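Week 4: Reading a Care Label (and why I make you do it)

Okay, so last week we burned little snips of yarn and I smelled like campfire until bedtime. This week is calmer, I promise! Bring 40 index cards and one garment you don't mind passing around the room.

We'll start with fiber and finish, then get to water temperature. I love this part, because wool felts when heat, moisture and rubbing gang up on it, and cotton mostly just shrugs (linen too, but it creases like crazy).

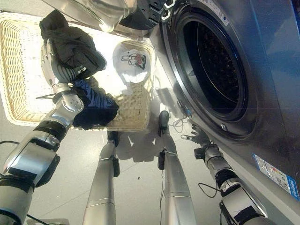 Photo: Khoa Tôn / Umwood

Dark dyes get their own page in your packet, page 23. Read it before the lab, please, and look up "crocking" while you're at it – that's color rubbing off dry, and it's on the quiz every single year.

For homework, copy out one label, symbols and all, and tell me which instruction you'd ignore. Drop it in the box outside room 313.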